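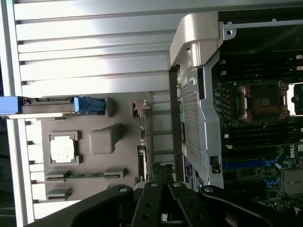
2023年2月13日(月曜日)、ムマ地区のティヤギ道路トンネルで昨年7月に発生した天井板落下事故について、調査班の中間報告が公表された。本号では報告のうち、アンカーボルトの再点検結果と計測記録の復元状況を取り上げる。事故当時、坑内の変位計の出力は管理所の計測用コンピュータに集約されていたが、落下の直後に停電が起き、記録の一部が読み出せなくなった。復元作業ではワークステーションを横に倒して側面パネルを外し、内部を開けたうえで機器の構成を確認している。この機種はパネルの内側に灰色の樹脂トレイがあり、青いクリップの付いたバーがその上縁に沿う構造で、通常の点検手順書には分解の項目がなかった。報告は、計測機器そのものの保守を構造物の点検計画に含めるよう求めている。

1. 事故の概要

ティヤギトンネルは延長912メートル、対面通行の二車線である。換気用の送気ダクトを天井板で仕切る方式を採り、天井板は436枚のプレキャストコンクリート板で構成される。板は吊り金具を介して覆工コンクリートに固定され、固定には接着系アンカーボルトが用いられている。
落下は西坑口寄りの区間で夜間に発生した。隣り合う板が連続して脱落し、車道の両車線をふさいだ。通行車両の巻き込みはなく、負傷者は確認されていない。坑内火災も発生していない。トンネルは現在も全面通行止めで、車両はディリク経由の旧道へ迂回している。

2. アンカーボルトの再点検

対象は吊り金具を固定する2,790本の全数である。点検は近接目視、打音、触診の順に行い、緩みまたは異音が認められたものについて引抜試験を追加した。この結果、103本で設計引抜力を下回る値が得られた。内訳は報告の別表に区間ごとに示されており、西坑口寄りへの集中が目立つ一方、中央部の湧水区間にも散在する。
引き抜いたボルトの観察では、接着剤がボルトの全長に回っていない例と、孔壁との界面で剥がれた例の両方が見られた。前者は施工時の攪拌不足または充填量の不足、後者は孔内清掃の不良と水分の影響が疑われるとされる。ただし施工当時の記録は区間単位の集計表しか残っておらず、個々のボルトと作業日を対応づけることはできない。
調査班は、過去の定期点検で同じボルトがどう判定されていたかも照合した。前回点検では天井板の上部空間に立ち入らず、下面からの目視で代替した区間がある。この区間の判定欄には「異常なし」と記入されており、「未確認」との区別がなかった。報告は様式の改訂を勧告し、近接できなかった部位については理由と次回の確認期限を記載する欄を設けるとしている。

3. 計測記録の復元

坑内の変位計と温度計は、点検業務を受託するアスタンス社が設置したものである。記録間隔は平常時が十分、しきい値を超えた場合は一秒に切り替わる。復元できたのは落下の前日までの平常時データと、当日の一部である。落下直前の高頻度データについては、書き込みが完了していた範囲と欠落した範囲の境界をまだ特定できていない。
復元済みの範囲では、板の鉛直変位に日周期の変動が見られ、坑内温度の変化とおおむね対応する。温度成分を除いた残差には、七月に入ってから緩やかな下向きの傾向がある。しかし残差の大きさは計器の公称精度と同程度であり、これを前兆とみなせるかどうかについて中間報告は判断を保留した。同型の変位計を用いた室内試験を行い、長期のドリフト量を求めたうえで再評価する予定である。
記録の保存方法にも指摘がある。データは管理所内の一台にのみ保存され、別の場所への複製は月に一度、手作業で行われていた。無停電電源装置は設置されていたものの、蓄電池の交換時期を過ぎていた。今後は複製を自動化し、電源装置の試験を年次点検に加える。

4. 復旧工事と迂回路

天井板は全数撤去とし、換気方式をジェットファンによる縦流式に変更する案が検討されている。撤去に伴い覆工に作用する荷重は小さくなるが、既設のボルト孔の充填と、ファン取付部の補強が必要になる。取付部には貫通型または機械式のアンカーを用い、脱落防止用のワイヤを別系統で併設する。設計条件の確定後に工程を公表するとしており、再開時期は示されていない。
ディリク経由の迂回路では大型車の離合が困難な箇所が残るため、待避所の増設を先行して進める。冬期は凍結による速度規制がかかることがあり、通過時間に余裕を見込まれたい。緊急車両の通行については、ムマ地区の消防と管理所の間で連絡手順が改められ、迂回路の片側規制中も優先通行が確保される。

5. 今後の予定

調査班は引抜試験の追加データと接着剤の成分分析を待って最終報告をまとめる。中間報告の本文と別表は管理所の窓口で閲覧でき、区間別の試験値は表計算形式でも提供される。ボルトの試験方法に関する技術的な質問は書面で受け付け、回答は本誌に掲載する。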